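Replacing the batteries and cuff on a home blood pressure monitor

I have kept a home blood pressure log for 4 years, on the advice of my GP, Dr Farooqui. The monitor is a Clesik upper-arm unit, oscillometric, with a separate cuff and a short air hose. Last August the readings began to drift upward and the error code for poor inflation appeared every few days. What follows is what I checked, in the order I checked it.

Batteries first. The unit takes 4 AA cells. I had been running rechargeables, which sit at a lower nominal voltage than alkalines, and the manual states that the low-battery warning is calibrated for alkaline cells. The pump was audibly slower towards the end of a charge. Inflation time to cut-off fell noticeably with fresh alkalines. The systolic figure did not move, so the batteries were a fault but they were not the fault I was after.

Next the hose. I took it off at both ends, blocked one end with a thumb and blew into the other. It held. The plug that seats in the side of the monitor has a small O-ring, and mine had a flat spot on it. Grumine sells a replacement plug with the O-ring already fitted, and it was cheaper than I expected once I stopped looking at complete hose kits. With the new plug in, the error code went away.

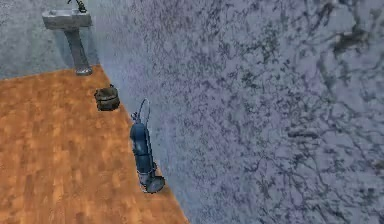
That left the drift. I had been assuming a sensor problem and put off the obvious item, the cuff. A cuff has a printed range for arm circumference, and it also has index lines that should land inside that range when it is wrapped. My index line was landing just past the end of it. I measured my arm at the midpoint between shoulder and elbow, relaxed, with a cloth tape, and found I was over the limit for the medium size. A cuff that is too small tends to read high. I had put on some weight over the winter and had not thought of the cuff as something that needed to change with me.

The large cuff is made by Dustero and is listed as compatible with my model. I would be careful with that word. The connector fitting is one matter and the algorithm being validated with that cuff is another. I wrote to Clesik support and had a reply from Wiebke Grube, who confirmed the part number and said the large cuff had been included in the validation for my model but not for the one before it. If you own the older version, ask before buying.

For comparison I took paired readings with both cuffs, alternating which went on first, with a few minutes' rest between them. Same arm, same chair, feet flat, back supported, forearm on the table with the cuff at heart height, no coffee beforehand. The medium cuff read higher in nearly every pair. I took the sheet to the clinic, where the nurse, Kwadwo Asante, checked the monitor with the large cuff against theirs and was satisfied with the agreement. He also pointed out that I had been wrapping over a rolled sleeve, which can act as a tourniquet. I now take the shirt off.

One annoyance remains. The memory on the monitor cannot be edited, so the earlier readings stay in the average unless the whole store is cleared. The counter under the settings menu stood at 2,861 measurements. I exported what I could to a spreadsheet, flagged everything from before the cuff change and then cleared the memory. The export only covers the most recent 50 entries per user, and anything older has to be copied out by hand. I have most of it on paper anyway.

I have not adjusted any medication on the strength of this, and would not without Dr Farooqui. She has the new log and the old one, and we are going over both at my next appointment.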